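Backyard Egg Hunt Task: Known Faults and Safety FAQ

The Plonov yard runs in the Brundeck simulator. Answers apply to release 12.

Why does a run stop at the basket?

Usually a contact fault. The left gripper meets the basket rim, the force reading goes past the limit of 62, and both arms lock. Reset the arms before you clear the fault code.

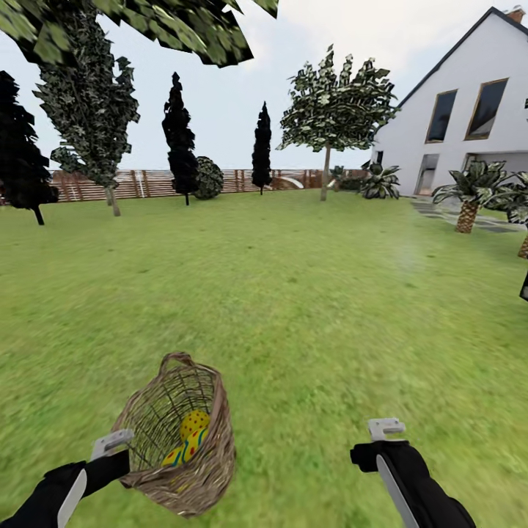 Left gripper at the basket rim, right gripper empty.

The arms are locked. Is the run lost?

No. The log is kept up to the stop. Runs with fault code 9 can be resumed; all others start over.

Why does my view show only the yard?

In January we found that a bad reset can leave a camera pointed away from the arms. The arms may still be moving — press stop before you change anything.

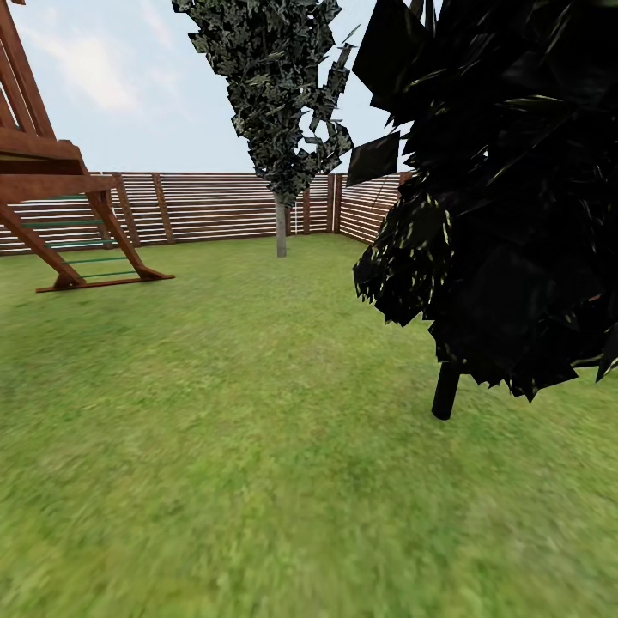
Can I drive the arms with no arm in view?

No. The Tlapale controller accepts commands either way, so the check is up to you. This matters most if the same controller is wired to real arms.

Do the play structure and fence count as obstacles?

Yes. Hitting either one ends the run. 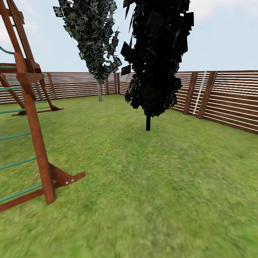

Play structure, trees and fence, with no arm in view.

How do I report a new fault?

Send the fault code and the last 100 lines of the log to Plollidetti support.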